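The river gauge at Skivside has its own page on my phone, saved between the weather and the bus times, and I look at it more often than either. You get like that when you live 60 metres from the Kulen. My sister thinks I'm obsessed (she lives on a hill).

I moved here in a dry September, when you could cross by the stones below the weir and hardly get your trainers wet. The estate agent said the garden "sometimes got a bit soft". By that first winter I'd learned what soft meant, and I'd also learned that a compost bin floats.

So when I heard that a stretch of farmland upstream at Clella was being handed back to the river, I borrowed some proper wellies and went to have a nose. I expected diggers and concrete. What I got was a very muddy field with a lot of willow in it! The old straight ditch has been filled in and the stream now wanders about all over the place, through pools and round heaps of brushwood, and in heavy rain it spills out sideways over the grass. There are 87 leaky dams in the side valleys, mostly just logs wedged across the water, and you could walk straight past half of them thinking a tree had come down.

The idea is to slow everything up, so the rain that lands on the tops doesn't all reach our bridge at the same moment. Will it keep my kitchen dry? I asked, and got a careful answer. In an ordinary wet spell, it should take the edge off. In a really big flood, the sort that put water into 110 houses here, it would help a bit and we'd still need the wall mended and the drains cleared. I liked that better than a promise.

Not everyone's keen. The fields at Clella were decent grazing, and there's been grumbling in the Kwan, our one remaining pub, about good land going under for the sake of newts. I've some sympathy. But I've also carried a sodden carpet down a flight of steps, and I'd take the newts.

There's room for another 200 trees along the top bank and planting starts at ten on Tue 3 December, spades provided. I'll be the one in borrowed wellies, checking the gauge between holes.

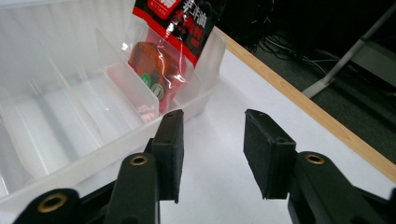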